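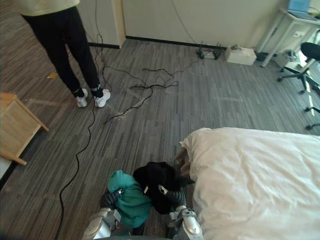
Both arms busy at once, the teal one on the left and the black one on the right, down beside the bed.

The Rusholm laundry robot: pictures from the build

Hello and welcome, and thank you for finding your way to this page, which has been promised to several patient people since May. I'm Raluca Dumitrescu, and with a good deal of help from the Sandhu household and the evening crowd at the Flullard workshop I have been building a two-armed robot that picks clothes up in a bedroom. It doesn't fold them. My aunt asks every time she rings, so I will say so early on. It picks them up and carries them, and I'm very fond of it.

I'm a slow builder and a worse photographer, so the gallery has only the one picture in it so far, with my notes on it gathered underneath. I do mean to add to it (the bench work at Flullard deserves a page to itself) but I would sooner put up a little now than keep everyone waiting until the whole thing is tidy.

On the grippers
A garment in each, which was the whole point of the arrangement. We spent a silly amount of the winter on getting one hand to behave, and then the second hand had to learn its manners from scratch, being a mirror image of the first and awkward about it. The fingers are dark grey on the left, and if you look near the right-hand one you'll find a little white label showing on the black cloth. Labels are a nuisance to us, as the software likes to treat them as a thing in their own right and go after them.

On the heap
The two garments overlap, and that is the hardest case we have. Teal against black is kind to the cameras. Black on navy, which is most of my own wardrobe, is not kind at all, and I have had to borrow brighter things from friends.

On the bed
White duvet, soft creases, and a rounded corner, with an edge that runs very close to the right arm. I keep a soft limit in the program to stop the elbow leaning on the mattress, and I've moved it 7 times, a centimetre here and a centimetre there. There's a bit of beige cloth tucked in by the mattress too, partly under the black one, and cloth in a spot like that is a proper test of how well the thing can see.

On the cables
Yes, I know! Loops of black cable in the middle of the carpet, and a long one wandering down the left side in a great S. Mr Sandhu has offered me a reel more than once, and he is quite right.

On the carpet
Grey tiles with long thin stripes, very pleasant to stand on and a real trial for the floor detection, which took stripes for edges until we sat down with five evenings' worth of tea and sorted it out. The bright patch near the office chair would have upset it too, back then.

What it has cost
The arms came second-hand by way of Arkden and the total stands at £1,030, joint covers and bolts included, biscuits not.

If you are building something similar, do come along to Flullard of an evening. We are there until 10, the kettle is by the lathe, and I'd be delighted to talk about wrist joints for as long as you can bear it.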